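17/02/2021

I finally moved our phone service off Grultilport last month. We'd been with them since we bought the place in Drinddale, mostly out of laziness, and the bill had crept up to the point where I sat down one evening in January and read all of it, including the back.

We were paying for a second line that hasn't had a phone plugged into it for years. There was also a "maintenance plan" covering the wiring inside the house. I called to drop both and was on hold for 90 minutes. The person who picked up told me the second line could go but the plan was tied to the contract, and the contract had 4 months left on it.

So I looked at what leaving would cost. The early exit fee was less than the remaining payments, and Flellano was offering a credit of up to $90 for new accounts. I signed up online the same night. Porting the number took longer than they said it would, and for two days incoming calls went nowhere. Outgoing was fine the whole time — I ordered dinner on it. 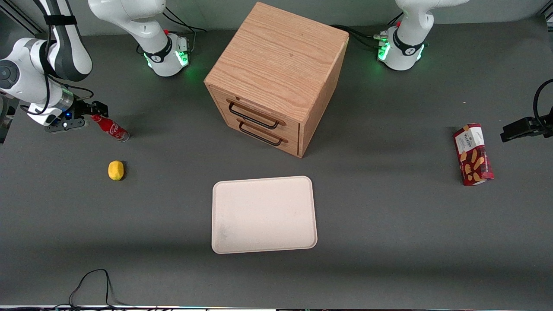

My sister thinks I should have dropped the landline altogether, and that paying anyone for a phone bolted to the kitchen wall is throwing money away. She may be right. Cell reception at our end of Drinddale is poor, though, and when the power went out last winter the old phone was the only one that worked. The new service runs through the internet box, so that advantage is gone unless I buy a battery for it. I priced one at Chuang and haven't decided.

A few notes if you're planning the same move. Don't cancel the old service before the new company has your number, or you can lose it. Write down the account number and the PIN, which on my bill were on different pages. Return the old equipment in person and keep the receipt. I still got a letter saying mine was missing, and a copy of the receipt took care of it.

The final bill from Grultilport came on Monday. It has the maintenance plan on it again, so I'll be calling them.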